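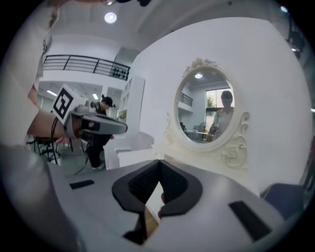 Dressing tables and the drawers under them
Speaker notes - Isla Hoani
Lotulell household group, 3 Dec 2018

Wait for the chairs to stop scraping. Lights can stay up.

Start with the confession. I have owned a dressing table for most of my adult life and have dressed at it perhaps twice. It has been a desk, a mail depot, a place to put a cold cup of tea, and for one long February the permanent home of a bag of potting mix. Pause. If no one laughs, move on quickly.

Explain the title. The talk was advertised as "Vanity Projects", which I thought was clever at the time. Two people have already emailed to ask about home renovations. Apologise to them by name if they're here.

First point: the mirror is the boss. A carved oval mirror with roses on it makes everything underneath look either gracious or guilty. Put a hairbrush in front of it and you have a period drama. Put a phone bill in front of it and you now have two phone bills.

Second point: carving collects dust. Every scroll is a small shelf. I use a soft, dry paintbrush, the cheap sort, and start at the top so I'm only disappointed once. Don't spray anything straight at the frame. It runs down behind the petals and you'll be chasing it with a cotton bud until tea time.

(Hold up the paintbrush. Remember to bring the paintbrush.)

Third point, and the one people came for: the drawer. It's wide, it's shallow, and it was designed by someone who believed a person owned a comb, some hairpins and a few letters. We own chargers. Slow down here, and go to the slide.
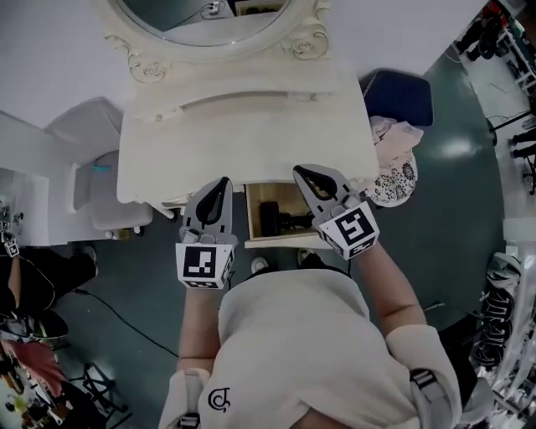

Slide 2: White vanity with the drawer open. Note the cable.

Let them look at it for a bit. Someone will say "mine's worse". Let them.

Talk about the cable. There is a cable in every drawer in this country. It fits nothing in the house, and it can't be thrown out, as the day after bin day you will find the thing it belongs to. My rule is a paper tag with a date on it. If I haven't plugged it in by the following February, off it goes. I have broken this rule every year, but the tags look very organised.

Pale timber inside a painted piece: worth a minute. People paint the outside and leave the drawer bare, and I'm all for it. Paint on drawer sides sticks in humid weather, and then you're hauling on the front with one foot against the leg. If a bare drawer drags, rub a candle stub along the runners. Tell the Plestutport story if there's time (candle, scented, whole dresser smelled of Christmas pudding until Easter).

Slot pulls. Lovely clean line, no knobs to snag your sleeve on. Terrible if you've just put on hand cream. Ask for a show of hands, creamed or otherwise.

Fourth point: the stool. A stool next to a dressing table is a wardrobe with no doors. Fabric goes on it, then a cushion goes on the fabric, and from then on you do your face standing up. I used to fight this. Now I have a basket from Jara beside the stool, and the clothes go on the floor next to the basket.

Money question. Someone always asks. I paid 326 for mine, second-hand, with a wobble. I have seen very similar ones for 2946, also with a wobble, described as "heirloom". If you're buying, pull the drawer right out and look at the back corners. Stains tell you about old perfume and old leaks. Check that the mirror tilts and stays where you put it. Ask how it comes apart before you pay, then measure your stairs. I didn't measure my stairs.

Practical bit. Invite them to try it tonight:
Tip the whole drawer out on the bed. Doing it at bedtime is deliberate.
Wipe it with a barely damp cloth and leave it open to air.
Put back what you used this week.
The rest goes in a shoebox with the lid on.

If they ask about liners, the Irent ones are fine but curl at the ends. Wallpaper offcuts do the same job for nothing.

Questions. If it goes quiet, ask what the oldest thing in their drawer is. Mine is a ticket stub for a ferry I can't remember catching.

Collect the paintbrush before leaving. The last one stayed in Lotulell.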